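Three weeks with the Lekov hand-held gripper kit

I said in October that I'd write something once I'd used the Lekov kit properly, and I've now put enough hours into it to have an opinion. I paid for mine, and Lekov hasn't seen this before you.

The kit is a pair of grippers you hold yourself, one in each hand, each with a camera on it. You do a household job with them, the recordings go up to the Lekov service overnight, and you get back cleaned-up trajectories you can train an arm on. I have one small arm at home and not much patience for driving it by joystick, so this suited me better than buying a second arm to use as a leader.

Setup was fairly painless. The box had the two grippers, a charger, a calibration card and a spare set of finger pads. The manual is a translation and skips a step in the calibration: you have to open the fingers fully before you turn the unit on, otherwise it takes whatever width they happen to be at as the maximum. I lost an evening to that. Benedek Fodor had the same trouble with his and told me the fix, and I've passed it on to Lekov support, who replied the next morning and said the manual would be updated.

Most of my recording has been cups and small containers on the dining table. I tip them over, mix them up and stand them upright again, then do it the other way. It's dull work but it's the job I want the arm to learn first. So far I have 184 recordings uploaded, of which 152 came back as usable.
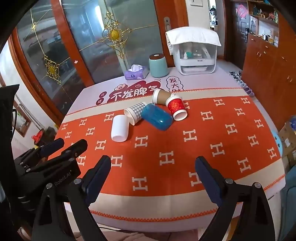
The rejects were nearly all my fault. If you move too quickly between objects the tracking drops out, and the service throws the whole recording away instead of keeping the good part. I'd like to see that changed. It also gives you a one-word reason, "motion" or "light", and you're left to work out which bit of the recording it means.

Light matters more than I expected. Around 4 in the afternoon the sun comes low across our place and I had a run of failures until I started closing the blinds. Evenings with the ceiling light on have been fine.

The fingers themselves are good. They open and close in proportion to the trigger, with enough feel that you can pick up a paper cup without crushing it once you've had some practice. My first few attempts were not kind to the cups. Heavier things are harder. A full jar wants to rotate in the grip, and there's no way to adjust how hard the pads press other than your own hand.

Weight is the other complaint. One gripper on its own is no bother, but after 20 minutes with both I need a rest, and my right wrist has let me know about it. Howard Clegg, who has bigger hands than I do, reckons the handle is too thin and has wrapped his in bicycle tape. I've tried his and it is more comfortable – I'll probably do the same.

I looked at the Borholm kit before I bought this one. It's lighter, but you process everything on your own computer and mine isn't up to it. The Tutier service will take recordings from either, although I haven't tried it and can't say how the turnaround compares.

On cost, the hardware was fair value and the subscription is where I hesitate. The first 3 months are included. After that I'd want a cheaper plan for people who only upload a couple of evenings a week, and at the moment there isn't one. I've asked.

I trained a first policy on what I had last week. The arm stood a cup up on 63 per cent of its tries, and most of the misses came from grabbing too close to the rim. I'm recording more of those grasps now, with the cups turned at odd angles, and I'll post the new numbers when the next batch is back.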